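Unit 6: Good practice for robotic handling of laboratory glassware

Course handout, Laboratory Automation, Girkano Institute

6.1 Scope
These notes set out the rules that apply when a two-fingered gripper handles test tubes on a bench. They are to be read with the Plurnura bench procedure, which takes precedence where the two differ.

6.2 Before a cycle
The operator shall confirm that the rack is in its taught position and that the fingers are fully open before the arm approaches. Finger pads are inspected at the start of each session and replaced after 4,000 cycles, or earlier if the texture is worn. Loose items are kept outside the marked working area.

6.3 Grip and clearance
Closing force is set for the thinnest glass in use. Placement tolerance at the rack is 2 mm. A tube is not to be released until its position over the hole has been confirmed. 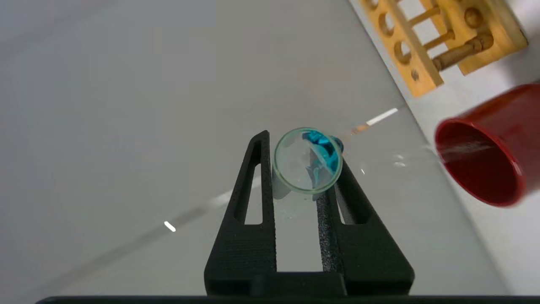

Gripper fingers and wooden rack, bench exercise

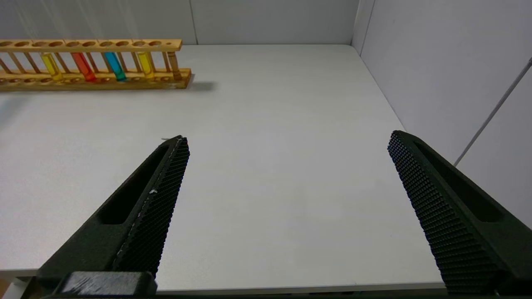

Riment, in written comments on the draft of this unit, objected that a single closing force was too blunt a rule, and asked that coloured or filled tubes be assessed separately from empty ones. The point is accepted in part: filled tubes are now limited to half the standard travel speed.

6.4 Records
Every dropped or cracked tube is entered in the Fakir log under the cell number. Logs are reviewed every 500 cycles. Entries must state the force setting, the pad condition and the tube type.

Reading for next unit: Plurnura bench procedure, parts C and D.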